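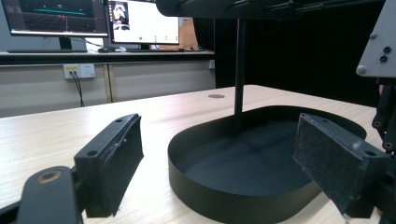

Ticket 1722
Betreff: Numero zeigt seit dem Update eine andere Lebenszahl, Tageskarte passt nicht mehr dazu
Bereich: Numero / Deckanbindung Iledden
Gemeldet von: Remedios Barroso
Bearbeitung: Nabila Liew
Eröffnet: 15. März 2020
Status: gelöst, ein Punkt offen

Remedios Barroso schrieb:

Hallo liebes Numero-Team! Erst mal: Ich arbeite wahnsinnig gern mit eurem Programm, jeden Morgen vor dem Kaffee eine Karte, und die Verbindung von Zahl und Karte ist für mich das Schönste daran. Seit dem letzten Update steht in meinem Profil aber plötzlich die 6 als Lebenszahl. Vorher war ich immer eine 33! Geboren bin ich am 29. Oktober 1974, daran hat sich nichts geändert :-) Außerdem ist meine Begleitkarte aus dem Iledden-Deck weg, dafür liegt da jetzt »Der Herd«. Das ist eine wunderbare Karte, aber eben nicht meine. Im Tagebuch habe ich inzwischen 500 Legungen und möchte auf keinen Fall, dass die alle neu gedeutet werden. Was kann ich tun?

Nabila Liew:

Liebe Remedios, was für ein tolles Tagebuch, 500 Legungen! Die sind sicher. Das Tagebuch speichert jede Karte so, wie sie gezogen wurde, samt Deutung und deinen Notizen, und schaut später nie wieder ins Profil. Bitte trotzdem einmal über Menü > Tagebuch > Sichern eine Kopie anlegen, bevor wir weitermachen.

Drei Fragen hätte ich noch:
Welche Rechenart steht unter Profil > Berechnung?
Ist der Haken bei »Meisterzahlen beibehalten« gesetzt?
Benutzt du nur Iledden oder zusätzlich noch ein anderes Deck?

Remedios Barroso:

Kopie ist gemacht. Unter Berechnung steht »Teilsummen«. Ich wusste gar nicht, dass man da etwas auswählen kann! Der Haken ist gesetzt. Decks: Iledden und seit Weihnachten auch das Kullard mit den 40 Karten, das mir meine Schwester geschenkt hat. Das benutze ich aber nur bei Vollmond.

Nabila Liew:

Wunderbar, damit haben wir die erste Hälfte schon! Es gibt zwei verbreitete Wege zur Lebenszahl, und bei deinem Datum kommen sie herrlich weit auseinander:

Quersumme über alle Ziffern: 2+9+1+0+1+9+7+4 = 33. Das ist eine Meisterzahl und bleibt stehen.
Teilsummen: Tag 29 ergibt 11, Monat 10 ergibt 1, Jahr 1974 ergibt 21 und dann 3. Zusammen 11+1+3 = 15, also 6.

Beide Wege haben ihre Tradition, und die 33 trägt die 6 ja ohnehin in sich. Ich finde es immer spannend, sich auch mal die andere Zahl anzuschauen. Umstellen geht so: Profil > Berechnung > »Quersumme gesamt«, speichern, Numero ganz schließen und neu öffnen.

Remedios Barroso:

Die 33 ist zurück, juhu! Die Begleitkarte leider nicht. Es bleibt beim »Herd«. Auch nach zweimal neu starten.

Interner Vermerk, Nabila Liew:

Mit Testprofil nachgestellt. Lebenszahl wechselt korrekt, Begleitkarte bleibt auf dem Stand der alten Zahl. Nur bei Profilen mit zwei Decks. Mit Iledden allein springt die Karte sofort um.
Gegenprobe mit 3. Oktober 1960: Quersumme gesamt 20, also 2. Teilsummen 3+1+7 = 11, Meisterzahl. Gleiches Verhalten, nur andersherum, die Karte zur 11 bleibt liegen, obwohl im Profil schon die 2 steht.
Zwischenspeicher gelöscht: keine Änderung.
Profil neu angelegt: Karte stimmt, aber das ist keine Lösung für jemanden mit so vielen Einträgen.
Weiter an Ju-won Shim.

Interner Vermerk, Ju-won Shim:

Gefunden. Die Zuordnung Zahl > Begleitkarte wird beim Hinzufügen des zweiten Decks einmal festgeschrieben und danach nur noch gelesen. Das Kullard kennt keine eigenen Karten für 11, 22 und 33, deshalb greift dort die Rückführung auf 2, 4 und 6. Das Update hat alle Profile ohne ausdrückliche Wahl auf Teilsummen gesetzt und bei der Gelegenheit die Zuordnung neu geschrieben. Danach rührt sie keiner mehr an. Abhilfe vorerst: zweites Deck abmelden, Zuordnung auffrischen, Deck wieder anmelden. Reihenfolge ist wichtig.

Nabila Liew:

Liebe Remedios, Ju-won hat die Stelle entdeckt, ich freue mich riesig! Bitte genau in dieser Reihenfolge:

1. Decks > Kullard > Abmelden. Bei der Nachfrage »Legungen behalten« wählen.
2. Profil > Begleitkarte > Auffrischen.
3. Nachsehen, ob die Karte zur 33 erscheint.
4. Decks > Kullard > Anmelden.
5. Profil > Begleitkarte > Deck festlegen > Iledden.

Schritt 5 ist neu und steht noch nicht in der Hilfe. Deine Vollmondlegungen mit dem Kullard laufen ganz normal weiter.

Remedios Barroso:

Es hat geklappt!! »Die Quelle« ist wieder da, ich habe richtig gestrahlt. Und wisst ihr was, ich habe mir jetzt zur 6 auch noch den Text durchgelesen und einiges wiedererkannt. Vielleicht bekommt »Der Herd« einen Platz auf dem Fensterbrett neben dem Rosenquarz. Eine Kleinigkeit noch: Beim Kullard steht in der Vollmondlegung unter der dritten Karte der Deutungstext doppelt. Stört nicht sehr, wollte ich nur sagen.

Nabila Liew:

Das freut mich so! Danke auch für den Hinweis mit dem doppelten Text, bei mir ist es genauso. Das betrifft die Legung »Myklebust« mit fünf Karten, und zwar nur, wenn die dritte Karte umgekehrt liegt. Ich gebe es an Sulastri Lubis weiter, die die Kullard-Texte betreut, und lasse das Ticket dafür offen.

Interner Vermerk, Sulastri Lubis:

Doppelter Absatz bestätigt. Die Deutung für umgekehrte Karten hängt sich an die aufrechte an, und bei sieben Karten sind beide Texte im Deck identisch. Bei diesen sieben fehlt also eigentlich die umgekehrte Deutung. Ich habe Mawar Hidayat gefragt, ob sie sie schreiben mag, und sie ist begeistert, der »Wanderer« liegt schon als Entwurf vor (wunderschön geworden, bitte lest ihn!). Grenze sind 600 Zeichen je Karte, sonst bricht die Anzeige auf kleinen Telefonen um.

Interner Vermerk, Ju-won Shim:

Zuordnung wird ab der nächsten Version bei jedem Wechsel der Rechenart neu geschrieben. Umgestellte Profile bekommen beim ersten Start eine Auswahl mit beiden Zahlen nebeneinander. Hilfetext zu Schritt 5 bitte noch ergänzen.

Offen: Kullard, umgekehrte Deutungen, sechs von sieben.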